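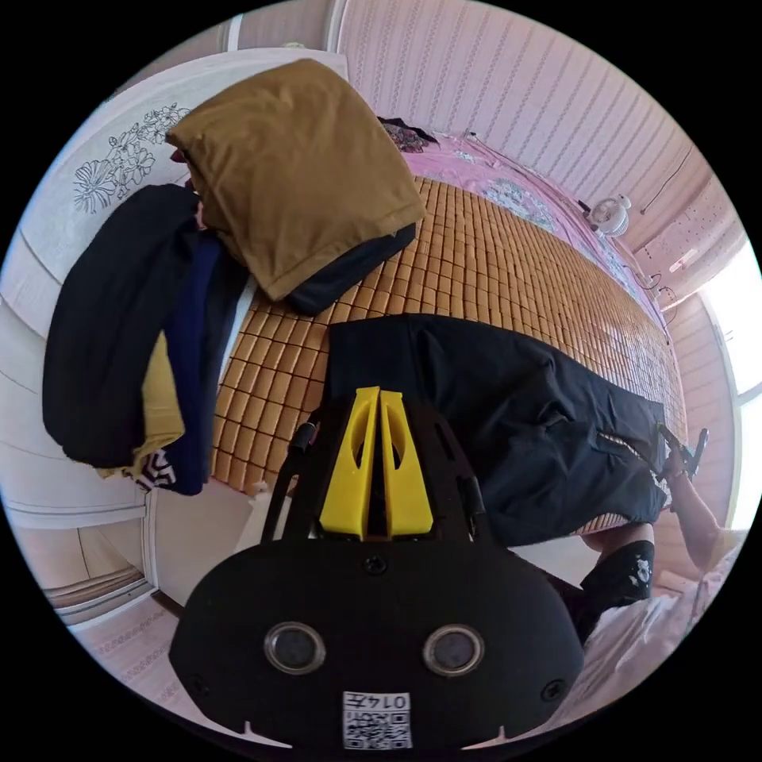
Tile mat over a pink sheet, and the clothes that live on top of it

Board: Bedrooms and Bedding
2,842 views

mossy_kettle wrote:

Hello everyone, long-time reader and very occasional poster. I finally gave in and bought one of those summer sleeping mats made of little tan tiles, the bamboo kind my aunt had on every bed when I was small, and I love it more than I expected to. We get sticky nights from the end of spring onward and I used to flip my pillow over and over until I gave up and went to sit in the kitchen. Now I lie down and sleep!

My trouble is twofold. First, the mat doesn't cover the whole bed, so there's a stretch of my pink flowered sheet on the wall side, and the mat travels. I go to bed with it lined up nicely and wake up with it pointing at the corner of the room. Second, and I'm a bit embarrassed by this one, the bed has turned into my laundry table. I fold a thing or two, set them on the mat, hang the rest over the side "for a minute," and at ten at night I'm moving the whole lot to a chair. The black and navy things are the worst. They slide off in a heap together and then I can't tell which is which by lamplight.

So: how do you keep a mat still, and how do you keep clothes off a bed? I'd be so grateful for anything that has worked in a small room.

---

ferngate wrote:

Welcome out of hiding, Mossy! I've slept on tiles for years and wouldn't go back. For the sliding, put a rubbery mesh underneath, the open stuff sold for going under rugs. I cut mine a few inches smaller than the mat on every side so it doesn't peek out. Mine came from Holroyd and it has outlasted two sheets. It does leave a faint waffle print on the cotton, but that washes out.

On the clothes, I have no wisdom. Mine are on the bed as I type this.

---

oldporchlight wrote:

I'm going to disagree with the mesh, kindly. Those tiles need air under them. I had rubber mesh beneath mine for one summer and when I lifted it in the fall there was a musty smell that took weeks to leave the mattress. What I did after that was sew four loops of wide elastic to the underside of the edging, one at each corner, and run them around the mattress the way a mattress pad does. It took me an evening and two bent needles. If your mat has no cloth edging you can't do it, so check first.

Also, please don't leave damp laundry sitting on it. The cord between the tiles holds on to moisture and that's where they go first.

---

ferngate wrote:

Musty in one summer sounds to me like a room that doesn't get much air to begin with, Porchlight. I roll mine up every couple of weeks and let everything breathe, and there's no smell at all. But I'm in a dry spot and I'll admit that helps.

---

tallow_and_thyme wrote:

Can I speak up for the laundry bed? I fold on the bed on purpose. It's the only flat surface in my room that's the right height and doesn't have a lamp on it, and a tile mat is a lovely firm thing to fold on, much better than a squashy comforter. The rule in my house is that the bed can hold folded clothes all day long and by supper they have to be put away. I'm not perfect about it, but having the supper line means I'm never doing it half asleep.

Where I do agree with Mossy is the hanging-over-the-side business. Anything draped over the edge gets stepped on in my room, and dark things pick up every bit of fluff off the floor. I put two plain hooks on the back of the door for clothes that are going to be worn again, and the draping stopped almost overnight.

---

oldporchlight wrote:

Hooks fill up. Ask me how many robes and cardigans are on mine! I did better with a low bench from Vellden at the foot of the bed. The clothes still land somewhere, but it's a somewhere I don't sleep on.

---

bramble_on wrote:

Small practical thing about telling black from navy. Take them to the window in the morning and sort them then, and put a couple of stitches of light thread inside the waistband or the back of the neck on everything navy. My mother did it with my father's socks and I do it with everything. You can feel it with your thumb even with the light off.

As for the strip of sheet that shows, I like it! A bit of pink flowers beside all that tan looks cheerful to me. I'd leave it exactly as is and push the mat toward the side you sleep on.

---

mossy_kettle wrote:

Oh, you're all so good. I have a cloth edging (I ran and looked), so I'm going to try the elastic first. Our nights are damp and I don't want to risk the musty smell, though Ferngate, if I bend more than two needles I'll be coming back for your mesh. The thread in the navy things I did this afternoon while the kettle boiled, and I feel very clever about it. Door hooks are next, as soon as I find the screwdriver.

One more question while I have you. How do you clean between the tiles? I've been wiping mine with a cloth wrung out in plain water.

---

tallow_and_thyme wrote:

Plain water, nearly dry cloth, wipe along the rows and then stand it on its edge by an open window until it's dry to the touch. A soft toothbrush for crumbs. I wouldn't use soap, it stays in the cord and gets tacky.

---

oldporchlight wrote:

Same, and keep it out of strong sun while it dries. I split three tiles that way.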